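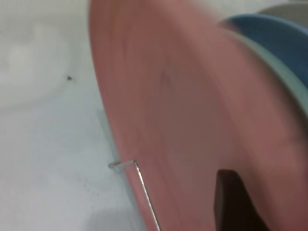

Wrist view: pink plate tilted beside a thin metal wire, with a blue object behind.

Orken Tableware Handling Kit: data card

Summary
The Orken kit is supplied by Sinidgate for trials of robotic plate and bowl handling. This card covers the sample recordings delivered with the kit.

Contents
1000 episodes, recorded at 84 stations and divided into 4 task groups. Each episode holds wrist camera video, joint positions and gripper state.

Known limits
Plates may appear blurred at close range. Object weight is not recorded. Glassware is outside the scope of this release.

Permitted use
Evaluation and internal research. Resale of the recordings requires written consent from Sinidgate.

Citation
Omerović and Simard, Orken Data Card, release 4.

Last revised: 15/11/2025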